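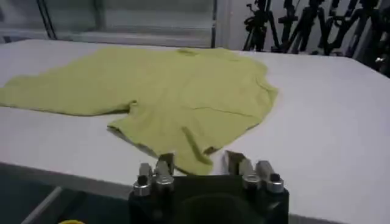 Gadomura: 웨스브리지 양조 일지 용어 데이터

안녕하세요! Gadomura는 웨스브리지(Wesbridge)의 옛 양조장 Vitale에서 쓰던 양조 일지를 옮겨 적고, 그 안에 나오는 홉 관련 표현에 꼬리표를 붙인 텍스트 데이터예요. 처음에는 "드라이 호핑"에 해당하는 말을 현장 사람들이 뭐라고 적었는지 그게 궁금해서 혼자 엑셀에 긁어모으던 건데, 하다 보니 욕심이 나서(늘 이런 식입니다) 여기까지 왔네요.

현재 배포본 날짜는 1/4/21이고, 버전은 3입니다. 버전 2를 쓰고 계셨다면 아래 "바뀐 점"부터 읽어 주세요. 열 이름이 바뀌어서 예전 스크립트가 그대로는 안 돌아갑니다.

뭐가 들어 있나요

일지에서 뽑은 항목이 3,000개 있습니다. 항목 하나는 일지의 한 줄, 그러니까 양조 담당자가 한 번에 적어 넣은 메모 하나예요. 그날 한 작업이 여러 줄로 나뉘어 있으면 항목도 여러 개가 됩니다. 반대로 담당자가 이틀치를 한 줄에 몰아 쓴 경우도 있는데, 이건 억지로 쪼개지 않고 그대로 두었어요. 쪼개 보려다가 어디까지가 첫날인지 저도 모르겠어서 포기했습니다.

파일은 두 개예요.

entries.csv
본문입니다. 항목 번호, 일지 권호, 쪽, 원문 그대로의 표기, 풀어 쓴 표기, 용어 꼬리표, 비고가 들어 있습니다.

terms.csv
용어 목록이에요. 꼬리표마다 대표 표기, 변형 표기, 제가 이해한 뜻, 그리고 얼마나 자신 있는지를 적었습니다. 자신 있는 정도는 "확실", "그럴듯", "모름"으로만 나눴어요. 숫자로 매겨 달라는 요청을 받은 적이 있는데 제 감에 소수점을 붙이는 게 영 민망해서 안 했습니다.

인코딩은 UTF-8, 구분자는 쉼표이고, 쉼표가 든 메모는 큰따옴표로 감쌌어요. 엑셀에서 바로 열면 항목 번호 앞자리의 0이 날아가니까 가져오기 메뉴에서 그 열을 텍스트로 지정하세요. 저는 이걸로 하루 저녁을 날렸습니다.

열 설명

entry_id: 항목 번호. 권호와 쪽 순서대로 매겼고, 삭제된 번호는 다시 쓰지 않아요.

volume: 일지 권호. 표지에 권호가 없는 책은 제가 임의로 알파벳을 붙였습니다. 알파벳 순서가 연대 순서라고 생각하시면 안 돼요!

page: 쪽. 쪽 번호가 없는 책은 앞에서부터 셌고, 백지도 한 쪽으로 쳤습니다.

raw: 원문 그대로. 오탈자, 줄임말, 지운 글자까지 살렸어요. 줄을 그어 지운 부분은 대괄호 안에 넣었습니다.

expanded: 줄임말을 푼 표기. 푸는 사람의 판단이 들어간 열이라 인용하실 때는 꼭 raw를 같이 봐 주세요.

tag: 용어 꼬리표. 하나의 항목에 여러 개가 붙을 수 있고 세미콜론으로 나눕니다. 홉 이야기가 없는 항목은 비어 있어요.

note: 비고. 얼룩 때문에 안 읽힌다, 필체가 바뀌었다, 같은 내용이 다른 권에도 있다, 이런 잡다한 이야기입니다. 형식이 제멋대로라서 기계로 처리하기엔 안 좋지만 사람이 읽기엔 제일 재미있는 열이에요.

옮겨 적은 과정

일지 원본은 Vitale가 문을 닫은 뒤 Essam Sqalli 씨가 보관해 오셨고, 저는 스캔본으로 작업했어요. 먼저 Trornen으로 줄을 나누고 초벌 판독을 돌린 다음 제가 처음부터 끝까지 읽으면서 고쳤습니다. Trornen은 활자에는 꽤 강한데 기울어진 필기체, 특히 숫자 7과 1이 섞인 홉 분량 메모에서는 많이 헤매더라고요. 그래서 분량이 나오는 줄은 초벌 결과를 아예 무시하고 새로 쳤어요.

제가 다 고친 뒤에는 항목 200개를 무작위로 골라 Youssra Cherkaoui 씨와 Krishnamoorthy Rao 씨가 각자 따로 꼬리표를 붙였습니다. 두 분과 제가 갈린 항목은 같이 스캔본을 펴 놓고 이야기했고, 끝까지 합의가 안 된 것은 note에 "이견 있음"이라고 적어 두었어요. 제일 많이 싸운(농담입니다, 아주 점잖았어요) 대목은 역시 "통에 넣음"이었습니다.

"통에 넣음" 문제

이 데이터를 쓰실 분이라면 이 부분은 꼭 읽어 주세요.

일지에는 홉을 끓이는 솥에 넣었는지, 발효가 끝난 뒤 나무통에 넣었는지 분명하지 않은 메모가 자주 나옵니다. 그냥 "홉 넣음"이라고만 쓴 줄도 있고, "통에"라고 썼는데 그 통이 출하용 통인지 발효조를 부르는 현장 말인지 알 수 없는 줄도 있어요. 요즘 맥주 애호가의 눈으로 읽으면 죄다 드라이 호핑처럼 보이거든요. 저도 초반에는 신이 나서 전부 그렇게 붙였다가 나중에 다 되돌렸습니다.

지금 기준은 이래요. 같은 쪽이나 바로 앞뒤 쪽에 발효가 끝났다는 기록이 있고, 그다음에 홉을 통에 넣었다는 말이 나올 때만 dry라는 꼬리표를 붙입니다. 발효 기록이 없으면 cask_unclear로 갑니다. 솥 이야기와 한 줄에 있으면 kettle이고요. 기준이 빡빡해서 실제 드라이 호핑을 놓쳤을 가능성이 있어요. 너그럽게 세고 싶으신 분은 dry와 cask_unclear를 합쳐서 보시되, 합쳤다는 말을 꼭 적어 주세요.

용어가 언제 생겼느냐는 질문에 대해

메일로 가장 자주 받는 질문이 "그래서 이 말이 여기서 처음 쓰인 건가요?"예요. 모릅니다! 이 데이터가 보여 줄 수 있는 건 양조장 한 곳의 일지 안에서 어떤 표기가 어떤 표기보다 앞쪽 권에 나온다는 것뿐입니다. 다른 양조장에서 더 일찍 썼을 수도 있고, 말로는 오래전부터 쓰다가 글로만 늦게 적혔을 수도 있고요. 작업자들끼리 쓰는 말은 원래 종이에 잘 안 남으니까요. "Vitale의 현존 일지 중 가장 이른 용례" 정도로 써 주시면 제가 마음 편히 잡니다.

필체가 바뀌는 시점에 용어도 같이 바뀌는 경우가 있다는 점도 챙겨 보세요. 담당자가 바뀌면서 새 사람이 자기가 배운 말을 들고 온 것 같은데, 인사 기록이 없어서 확인은 못 했습니다. note에서 "필체"로 검색하면 해당 지점이 나와요.

빠진 것과 부족한 것

원료 구매 장부는 들어 있지 않습니다. 있긴 한데 일지와 종이 크기도, 적는 방식도 전혀 달라서 따로 다뤄야 해요. 홉 품종명도 지금은 꼬리표로 정리하지 않았습니다. 담당자들이 품종 대신 거래처 이름이나 산지로 부르는 일이 많아서, 그걸 품종으로 바꾸는 순간 제 추측이 사실처럼 굳어 버릴까 봐 겁이 났어요.

물에 젖었다 마른 권이 하나 있는데 아래쪽 줄들이 통째로 안 읽힙니다. 그 줄은 raw에 "판독 불가"라고만 되어 있어요. 빈도를 계산하실 때는 먼저 걸러 내세요. 안 그러면 "판독 불가"가 이 양조장의 인기 용어 순위에 당당히 올라옵니다.

날짜도 조심하셔야 해요. 일지에 연도가 없는 권이 많아서 날짜 열을 따로 만들지 않았습니다. raw에 적힌 날과 달은 그대로 있으니 필요하면 거기서 뽑아 쓰시면 됩니다.

바뀐 점

버전 3: text 열을 raw와 expanded로 나눴어요. 예전에는 줄임말을 풀어서 text에 덮어썼는데, 원문이 뭐였는지 저도 기억이 안 나는 사태가 벌어져서 스캔본을 보고 다시 만들었습니다. cask_unclear 꼬리표도 이번에 생겼어요. 예전 dry 항목 가운데 상당수가 이쪽으로 옮겨 갔으니 버전 2로 낸 빈도표가 있다면 다시 돌려 보셔야 합니다.

버전 2: terms.csv를 추가했고, 겹쳐 들어간 항목을 뺐어요.

버전 1: 맨 처음 올린 것. 지금은 내려 두었습니다. 필요하신 분은 메일 주시면 보내 드리는데 웬만하면 안 쓰시는 게 좋아요.

다음 버전은 5월에 올릴 생각입니다. 구매 장부까지는 무리일 것 같고, 맥아와 물에 관한 표현에 꼬리표를 붙이는 작업을 Ilham Abdelaziz 씨와 시작했어요. 물 이야기가 의외로 많습니다. 담당자 한 사람은 우물물 냄새 타령을 거의 매주 적어 놨더라고요.

이용 조건

연구든 블로그 글이든 수업 자료든 자유롭게 쓰셔도 됩니다. 출처에 "Gadomura, 버전 3"이라고 적어 주시고, 고쳐서 다시 배포하실 때는 무엇을 고쳤는지 알려 주세요. 스캔본 자체는 이 조건에 포함되지 않아요. 이미지가 필요하시면 Sqalli 씨의 허락을 따로 받아야 하니 저에게 먼저 연락 주시면 이어 드리겠습니다.

오류 신고

잘못 읽은 글자를 찾으셨으면 entry_id와 함께 어떻게 읽으셨는지 적어 이슈로 남겨 주세요. 근거가 되는 다른 쪽이 있으면 그 번호도 같이요. 확신이 없어도 괜찮습니다, "이거 좀 이상한데요?" 한 줄짜리 신고로 고친 항목도 꽤 있어요. 꼬리표에 대한 반론도 환영하고, 답은 늦어도 꼭 드립니다.

도와주신 분들

꼬리표 검토를 맡아 주신 Youssra Cherkaoui 씨와 Krishnamoorthy Rao 씨, 일지를 내어 주신 Essam Sqalli 씨, 그리고 읽기 힘든 줄임말을 잔뜩 풀어 주신 Radosław Tokarz 씨께 감사드려요. Tokarz 씨 덕분에 제가 한동안 사람 이름인 줄 알았던 "스파"가 스파징의 줄임말이라는 걸 알았습니다. terms.csv의 비홉 용어 쪽에 올려 두었어요.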